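Chapter 7
Caring for Shared Equipment in the Early Years Setting
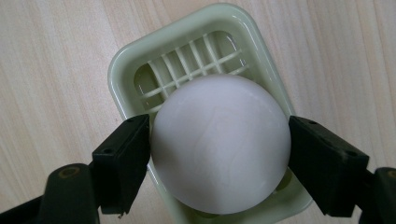
7.1 Introduction

Every nursery, crèche and playgroup depends on objects that pass through many hands in the course of a day. Balls, beakers, building blocks and dressing-up clothes are handled, dropped, chewed and exchanged, and the way in which a setting looks after them has a direct bearing on the health of the children in its care. This chapter considers how shared equipment is chosen, cleaned, stored and withdrawn from use. It should be read together with Chapter 6, which deals with hand washing and personal hygiene.

Students sometimes regard the cleaning of toys as a minor task to be fitted in at the end of a session. The view taken here is that it forms part of professional practice and should be planned, recorded and reviewed in the same way as meals or outdoor play.

7.2 The Corstead Nursery

Much of the material in this chapter is drawn from the Corstead Nursery, where the manager, Margarida Ramalho, introduced a written cleaning plan in April. Before that date each room had followed its own habits. The baby room washed its toys daily, while the pre-school room relied on a longer clean at the end of term. An audit of the nursery's stock listed 978 separate items, of which 200 had no agreed place of storage and 30 were withdrawn at once on grounds of wear.

The plan was put before parents on 8th May. Their questions, which are reproduced in section 7.6, show how closely families attend to such matters - often more closely than staff expect.

7.3 Classifying equipment

Equipment may be grouped according to how it is used and what it is made of. Hard, smooth items can usually be washed in warm water and detergent, rinsed and left to dry in the air. Soft items need laundering and a longer drying time. Items with batteries, seams or hollow parts call for more care, as water may collect inside them.

Raquel Marinho, whose handbook for room leaders is quoted throughout this chapter, adds a further group: things that children bring from home. These are seldom covered by a setting's policy, and she advises that a rule be agreed with parents at the time of enrolment.

Key terms

Cleaning: the removal of visible dirt, normally with detergent and water.
Disinfection: the reduction of germs on a surface that has already been cleaned.
Withdrawal: the permanent removal of an item from use.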